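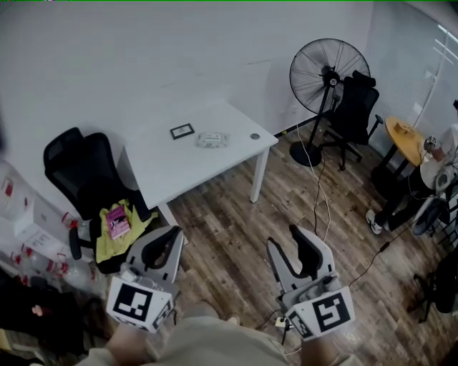
Harnex folding desk, the 199 one – two months in

Quick one, I have a call at 2 and I said I'd write this up weeks ago.

Background. Moved in January, smaller place, my old desk did not fit up the stairs (three corners, all of them bad). Needed something cheap that folds flat for when my in-laws take over the spare room. Looked at the Dalano, looked at a secondhand one from a guy named Jelle Vandenberghe who wanted cash and then stopped answering. Ended up with the Harnex. $199, free shipping, came in one box.

The box. Heavy. Get a second person. The handles are just cutouts in the cardboard and one of mine tore on the front step. Corner protectors inside were good, no dents.

Assembly. They say 5 minutes. Took me most of an episode of something. The legs are already on so it's really just the crossbar, four bolts and the feet. The instructions are a single sheet with drawings and the drawing for the crossbar is upside down, or mine was. If the bolt holes don't line up, flip it. Don't force it like I did. Allen key included, soft as butter, use your own.

Folding. This is why I bought it. Two latches underneath, you pull both at the same time and the legs swing in. Stiff for the first week or so, had to kneel on the floor and swear at it. Better now. Once folded it stands on its side behind the door and takes up hardly any room. I wouldn't want to fold it every day though. Once or twice a month, fine. Every night, get a wall-mounted thing.

One complaint here, the latches have no cover and I have caught a sleeve on the left one at least three times. Sanded it down a bit. Shouldn't have to.

Wobble. Everyone asks. With a laptop, none. With a monitor on an arm – yes, some. If I type hard the screen moves. My sister-in-law Nataša has the same desk with two monitors and she put rubber pads under the back feet and pushed it right up against the wall and says it helped a lot. I did the pads and not the wall. Helped a little.

The top. Easy to wipe, I'll give it that. Coffee came off after sitting all weekend. Ballpoint did not come off, I've got a blue line near the front that I'm just going to live with. No scratches so far and I'm not careful. The edges are a bit sharp on the forearms if you sit for a long time, I noticed it the first week and then stopped noticing, so either I got used to it or my arms gave up.

Height. Fixed. I'm average, it's OK. My partner is tall and hates it, knees hit the crossbar. If you are over six feet sit at one first, or buy somthing adjustable.

Cables. No tray. There's a drilled strip underneath for one they sell separatly, which I think is cheeky at this price. I used a basket from the hardware store and zip ties. Works the same.

Smell. Strong for two days. Window open, gone by Friday.

Customer service. Wrote to them about the missing foot cap (oh yeah, one foot cap was missing). Someone called Serpil answered the same afternoon, no photo needed, no form, cap turned up in an envelope the next week. They put in two. So full marks there, and a big reason I'm being nicer than I planned to be about the latches.

Versus the Dalano. Tried it at Qianru's office. More solid, no question, nicer feet, but it doesn't fold so much as come apart, and it costs a good bit more. If it's staying put, buy that. If it has to disappear when people visit, the Harnex.

Versus the Drudar. Didn't try it. The reviews all mention the legs.

Good
– folds properly flat
– cleans up easy
– people at the other end of the email

Not good
– latches, ouch
– wobble with a monitor arm
– Allen key made of cheese
– cable tray sold separately

Would I buy it again. Yeah, at 199. I saw it at full price in March and no, not at that. It goes on sale a lot so wait.

Four stars. Might knock off half if the latch gets my good sweater.

Edit: somebody asked in the comments about using it for sewing. I don't sew. But I'd guess the shaking would drive you nuts, see wobble. Maybe with the wall trick.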